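Notes on Keeping a Household Button Collection

Posted 23 November 2019 by Leonie Hagedorn

The collection discussed on this page was begun by my grandmother and passed to me in March of last year. It comprises 3828 buttons, the greater part of them taken from garments that were past repair. Several readers have written to ask how such a collection should be kept. The following remarks set out the practice of this household.

Origin of the collection

My grandmother worked for many years as an alteration hand at Hamann, a dress shop with a workroom on the upper floor. Staff were permitted to take home odd buttons at the end of each season. She kept them in biscuit tins, unsorted, and added to them from coats and shirts belonging to the family. A set of 270 shirt buttons still on their original Zemeck cards was bought when the shop closed. These have been left on the cards and will remain there.

Cleaning

Plastic and glass buttons are washed in lukewarm water with a little mild soap, then dried on a towel overnight. Metal, wood, leather and fabric-covered buttons are not washed. They are wiped with a dry cloth. Buttons made of casein, an early plastic derived from milk, should be kept out of water altogether, as they may swell and craze.

Sorting

Sorting by color is attractive and was tried first. It was given up after one winter. A person who needs a button generally needs a certain size, and the size must fit the buttonhole. The collection is now sorted by diameter, then by number of holes, and only then by color. Shank buttons are kept apart. Matching sets of four or more are threaded on cotton and tied.

Storage

The biscuit tins have been retired, with the exception of one blue Uvetti tin that is kept for sentimental reasons. Small plastic organizer boxes with hinged lids have taken their place. A translucent box is preferred, and paper labels are used in pencil only.

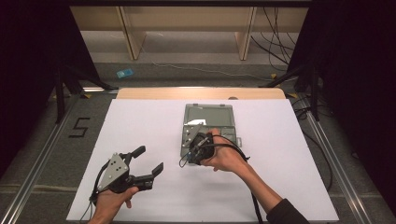
Lending and giving away

Buttons are given freely to friends and neighbors who have a garment to mend. Complete sets are lent for comparison but are not given away. Requests may be left in the comments, with the diameter in millimeters and, where possible, the number of holes. I regret that I cannot offer valuations.

The next entry will deal with the buckles.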